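Kitchen corners, June: the Plirnden gallery

Welcome to the June page! This month it's Plirnden kitchens on an ordinary day, with the potatoes out and the table still waiting to be cleared. I love this sort of thing far more than a polished showroom (give me a crate of spuds on a shelf any day!).

The idea came out of our Fernus feature on small kitchens, and the Druseck page that followed had 3000 visits, so clearly I'm not the only one who likes a nosy look round. Tidying up is half the fun, and a good curved shelf is worth its weight in gold – I've wanted one for years!

Sotelo gallery next month, pantries and larders. Do keep them coming.
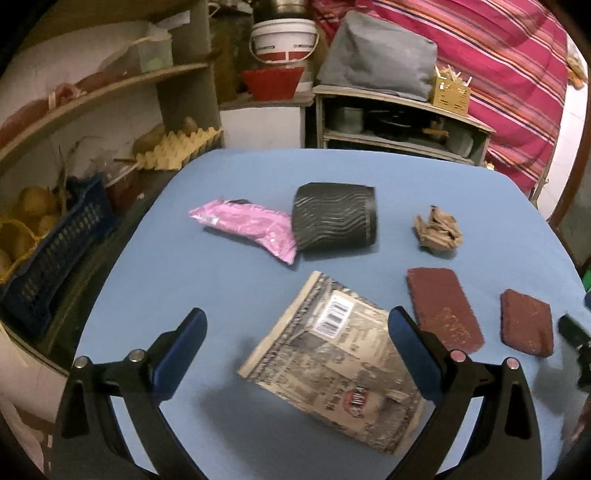 Table still to clear: a striped cup on its side, two dark red scouring pads and a crumpled packet, with potatoes in their blue crate behind.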